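Hindon bench notebook
17 February 2018

Long session today and I am still in a good mood about it, so forgive me if I run on a bit. I spent it moving the arms through tasks by remote control, going slowly and saying each step out loud as I went (it helps, though it must sound silly from the hallway). The Barkholm settings from November are still loaded and I left them alone. Recording 1126 is the one I would show to anybody learning this, with the green ring on the bare wood and plenty of space left on either side of it.

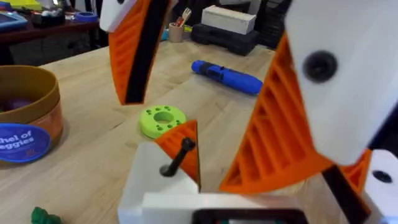

How many times do we need to show the same task before training on it?
We settled on 300 for anything with a single pick, and more if the part can lie in different ways. Save the bad tries too, but put them in their own folder.

My own trouble is still rushing the last bit before the fingers close. I come in nicely, get excited, and then squeeze the handle as if I were catching a bus! Dropping the speed setting to 2 made me far more patient, and my wrist was happier for it too.

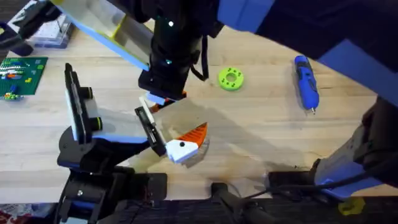 With both arms going I have to remind myself to let one wait while the other works. If I drive them together the recordings come out jittery, and I end up throwing away good minutes at the desk later. I cut 6 of them today for that very thing, all from the Nanumden set, and relabeled the rest. Still to do: copy everything over to the Yusuf drive and check that the time stamps on the two arms agree.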